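Pandorer is a television mystery drama set in the harbor town of Flornham. It ran for seven seasons, with eight episodes in each of the first four and shorter orders after that. The series follows the staff of Prelteck, a freight company whose records are altered overnight.

Most interior scenes were shot on a standing set, later expanded to serve as the company's offices. Exteriors were filmed in the old port district.

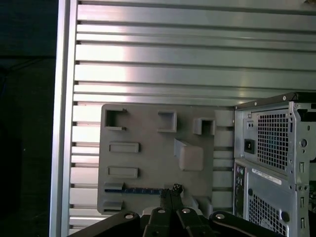 Slatted aluminum panel with a vertical side rail

The series ended after 38 episodes. Reviews of the early seasons were favorable, while the fifth was criticized for its slow pace. A spinoff, Xue, was announced in January and canceled before filming. The complete series was added to streaming on 10/23/18.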